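**Sunday, February – yellow vats, second round**

Kettle on at 8.40, vat on straight after. Very pleased to be back at this! I have been thinking about weld all week and had the dried tops chopped before I'd taken my coat off.

Fabric in: the cotton twill offcuts, scoured last time, 1,294 g dry on the big scales. I had meant to do less but once the bag was open it seemed silly to stop. Mordanted with alum overnight in the tall steel pan, lid on, heat off. Rinsed once in cold water. (Note for whoever borrows the pan next: the lid handle is loose again, use a cloth.)

Vat A: weld only, simmered for an hour in the muslin bag, then the bag lifted out and squeezed with the tongs. Liquor was a thin greenish straw colour and I had a proper wobble about whether the plant was too old. Put the first twill in anyway.

Vat B: same weld, same water, plus chalk. Oh, what a difference. The liquor went cloudy and then bright, and the twill took colour within minutes. I stood there grinning at it.

Vat C: weld with chalk, then a short dip in the iron bucket. Two seconds too long and you're in olive, so I did the strips one at a time with the window open and the clock where I could see it. The first strip is a lovely bronze. The second is pond. I've pinned the pond one in as well, it's a good pond.

Where I want to get to is a mustard, warm and a bit earthy, the yellow these trousers have. B is too lemony for that and C overshoots, so the answer has to be somewhere between, or else a second plant. I tried a spoonful of onion skin liquor in what was left of B and that moved it the right way at once, much more than I expected from a spoonful.

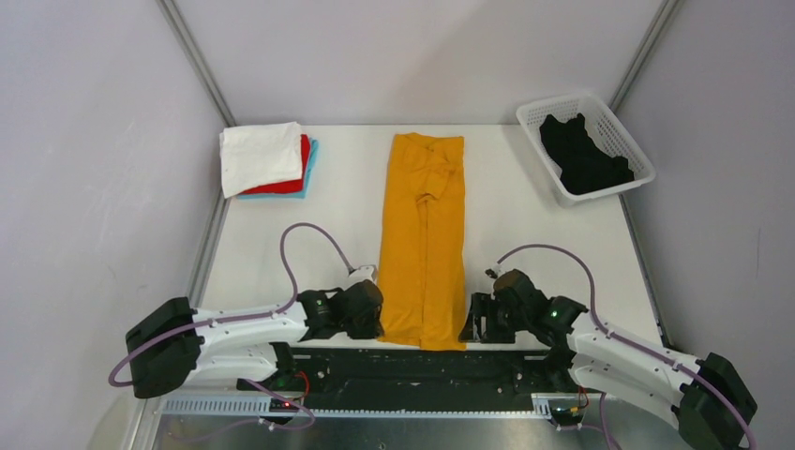
Jana Sperling wants me to go easy on the onion skins. She put a Velirero swatch of hers on the south sill last summer, weld on one half and onion on the other, and the onion half had gone biscuit by the time she remembered it. Her advice is to get the warmth from madder, a tiny amount, added late and kept well below a simmer so the browns don't come out. She also asked whether I'd checked the water, and of course I hadn't.

So I checked the water. The strips say hard, harder than at the old unit, which would explain why Vat A came out better than its liquor looked. I'm now very curious to run A again with rainwater. There's a butt behind the Tsolakis shed and they have said we can take what we like from it.

Madder then. Ground some of the Vurkus root in the old coffee mill (the one with the red tape – don't put coffee in it!). Made a cold soak, strained it twice, and added it to a fresh Vat B by the teaspoon:

- one teaspoon: still lemon, maybe a shade kinder
- two teaspoons: yolk
- three teaspoons: there it is, or very nearly
- four teaspoons: apricot, pretty, wrong

Three teaspoons on chalked weld, with the briefest iron dip afterwards, is the closest I have got to a real mustard in this room. I did it again straight away to see if it would repeat and it did, a hair darker. Both are on the line by the door. I won't write the colour down as final until they've dried and been pressed.

Wash test to do on both, with the Lustance soap and with plain. Light test too, half under card, on Jana's sill if she'll lend it.

Meter on the rinse tap reads 1,997 litres. I said I'd keep this year under 3,000 and it's only February, so rinses get shared from now on, palest first. The bucket with the blue rope is first rinse, the other is second.

Still to order: alum, muslin, pins. The iron bucket needs its label redone, the writing has gone. Left the spent weld draining on the rack, it can go on the compost when it's stopped dripping.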